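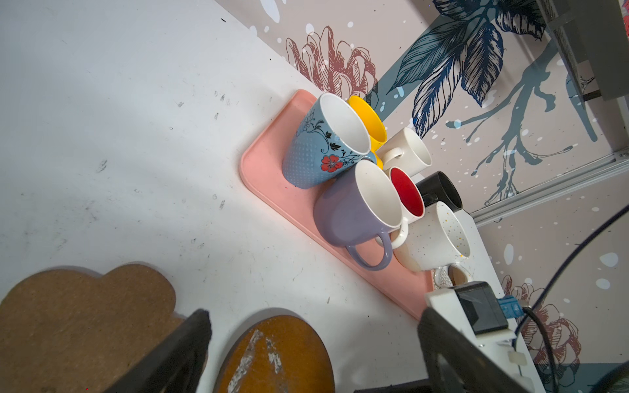 2 min read

Wanted: people who put mugs on trays (all of you, surely?)

I'm looking for people to come and tidy some mugs with me. There's tea in it, and cake, and a bit of money, and I promise it's more fun than it sounds!

A bit of background. I write a small booklet series called Henus, all to do with the dull jobs we do at home without thinking — folding tea towels, filling the bread bin, finding the right lid. The next one is on mugs, and in particular on that moment when people have gone home and you've got a tableful of them and one tray. I've been doing it at my own pace on the white table and I've become slightly obsessed. I'm a crammer. I'll have the blue one with the red flower shoved up against the yellow one, handles going every which way, and I'll call that done. My sister spaces hers out like chess pieces and makes two trips. I would like to know what you do.

What you'd be doing

You come to the Liew rooms in Milavside, you sit down and have a drink, and then we get the mugs out. They're all odd ones: a light blue, a lavender, a speckled one with a good thick handle, a white one that's bright red inside (everybody's favourite so far, me included). You put them on the pink tray however you'd do it at home. Then we mess them up and you do it again, this time with the coasters in the way as well. After that we have a chat and I ask nosy questions. Do you start with the biggest? Do handles point in or out? Would you ever lay a mug on its side, and if so, would you admit it to your mother-in-law?

I should warn you that the table is well used and has the scuffs to prove it, so please don't worry about marking anything. The wallpaper is the smart thing in the room (big dusky pink peonies and navy leaves, I love it) and I'd be glad if the tea stayed off that.

It gets properly untidy halfway through, and I don't mind a bit. Mugs end up tipped over on the cherry blossom coaster, or in a heap along the front with the tray sitting there nearly empty. Some people can't bear to leave it like that for a minute and some can talk happily over the top of it. I want both sorts.

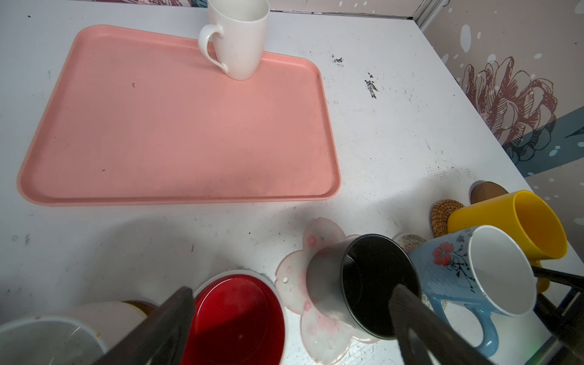

Who I'm after

Anyone over 18 who drinks out of mugs. You don't need to be tidy. I'd especially like to hear from people who carry trays for a living or used to — café staff, dinner ladies, care home kitchens — and from anyone who finds gripping handles awkward, as the last section of the booklet is all on handles and I don't want it to be just my own opinions. Left-handers, please come, I've had hardly any of you. You can sit or stand, whichever suits you, and the table can be reached from a chair.

Couples and housemates are welcome to book together, but I'll ask you to take turns. I've seen what happens when you don't.

When and where

Tuesday afternoons through November, with 2 sittings each time. The first starts at half past one and the second at four. Allow an hour and a bit, more if you're a talker. The Liew rooms are on Skustov Row, number 327, up the side steps and through the green door. There's a ramp round the back, so say if you'd like to use it and I'll come and meet you.

What you get

Fifteen pounds in cash, your bus fare, a copy of the booklet when it's printed, and as much tea as you can manage. I won't print your name unless you ask me to. I do make notes on what went where, and sometimes I'll stop you mid-tray to scribble down which mugs are up together at one end and which one has been left out on the table on its own. It's usually the purple. 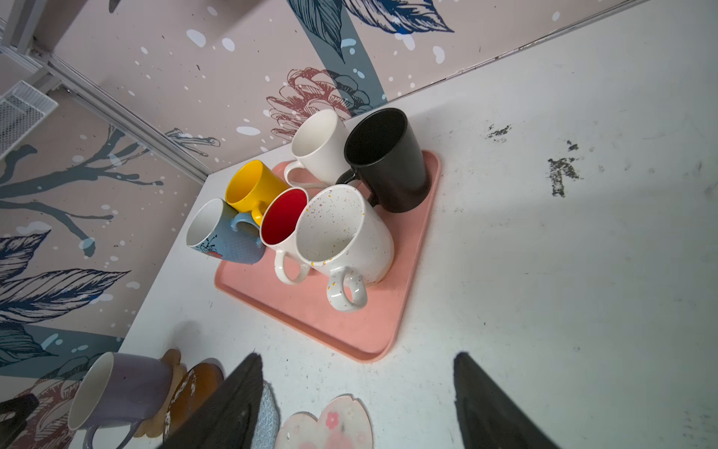 I've had people leave one off on purpose, mind you, because they'd sooner carry it in the other hand than squash it in, and that's exactly the kind of thing I want to hear. So if you have a system, bring it. If your system has been the cause of an argument, even better.

To put your name down, drop a note through the door or leave a message on the Milavside noticeboard, quoting notice 1398. Tell me which sitting you'd like, whether you take milk, and anything you can't eat. I'll write back to everyone, though I'm slow at weekends.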